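FOR IMMEDIATE RELEASE

Trosow Announce First Headlining Tour, With Fans Helping to Pick the Songs

MONTES – July 28, 2018 – Pop group Trosow will head out on their first headlining tour this September, and the people who have been singing along since the early days get a real say in what they hear. The four members shared the news on a live stream from their rehearsal space last night, and the comments were moving so fast that singer Stella Mabula gave up trying to read them out loud.

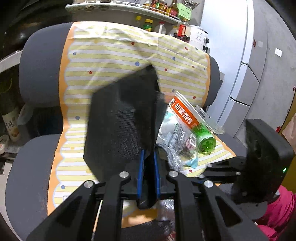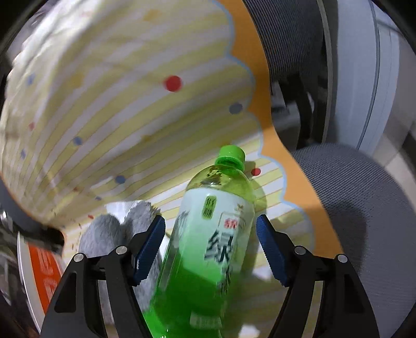
The tour, called Areck after the opening song on the group's new album, stops in 8 cities and closes with a hometown show at the Brarkon Theater in Montes. It is by far the longest run of dates Trosow have played. Until now they have mostly been known as an opening act, and for the street shows that first got them noticed.

"We kept getting messages from people who said they had only ever seen us for 20 minutes before somebody else came on," said Mabula. "Well, now you're stuck with us for the whole night! I have wanted to say that for so long."

Fans who belong to the group's mailing list will be able to vote on part of each night's set. Every city gets its own vote, so the show in one town may sound quite different from the show in the next. The older songs are all in the running, including "Porch Light," which the group has not played on stage since their second summer together. Voting for each city opens a week before the show and closes the night before, which gives the band one afternoon to brush up on whatever wins.

That last part is making Botond Tóth a little nervous. Tóth plays keyboards and wrote most of the early material, and he says there are songs on the list he had to look up himself.

"I found a notebook with 162 song ideas in it, and a few of those turned into things people still ask us for," said Tóth. "I had forgotten the bridge of one completely. A fan in the comments typed out the words for me. That's the kind of crowd we have, and I can't wait to play for them."

The group will also hold a short meet and greet before every show. Places will be given out by a free drawing, open to anyone with a ticket, and there is no separate package to buy. Members plan to sign albums and posters and take group photos. Fans are welcome to bring letters, but the band asks that larger gifts stay at home – there is only so much room on the bus.

The new album, also titled Areck, comes out the week before the first show. Trosow recorded it over the winter and spring, and the group describes it as their loudest and happiest work so far, with two slow songs near the end for anyone who needs to sit down.

Tickets for all dates go on sale to mailing list members first, with general sales opening the next morning. All shows are open to all ages. City dates, start times and seating maps are posted on the group's official page.

About Trosow

Trosow are a four-member pop group from Montes. They began as school friends playing cover songs outside the train station and have since released two EPs. Areck is their first full album.

Press requests, including interviews and review tickets, may be sent to the Trosow press desk through the contact form on the group's official page.

###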